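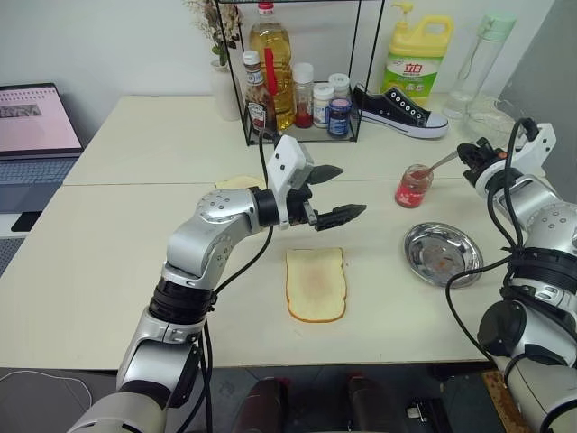 Unit 3: Grip loss with a held utensil

Read before the lab. Bring your fault sheet from Unit 2.

The task is jam on bread with two arms. The right arm holds the spoon and dips it in the jar. The left arm handles the bread.

What went wrong

In the August runs at Astdale, the right gripper let the spoon rotate in its jaws during the dip. The controller did not report a fault. Jaw position was inside its limits, so the program went on to the spreading step with the spoon at the wrong angle. On run 883 the handle hit the rim of the jar and the arm kept pushing until the force limit tripped. The jar tipped. An operator reached in to catch it before the left arm had stopped.

There was no injury. It was logged as a safety event, because a hand was inside the work area with one arm still live.

Causes

Smooth, thin metal handle, held at one point only.
Slip check used jaw width. A spoon can turn without any change in width.
The force trip stopped one arm. The stop was not linked to the other.

Changes made

Aníbal Calado rewrote the stop logic so that a trip on either arm halts both. The dip now ends with a wrist torque check, and the spoon is put down and picked up again if the reading is off. Re-grip adds up to 11 seconds to a run.

Lab rules

Glass that tips is left to fall. Press the stop, wait for both arm lights to go red, then reach in.
Keep cables clear of the jar before each start.

For next time

Read the Carkley note on in-hand slip. Write half a page on why jaw width was a poor signal here, and name one other sensor you would use.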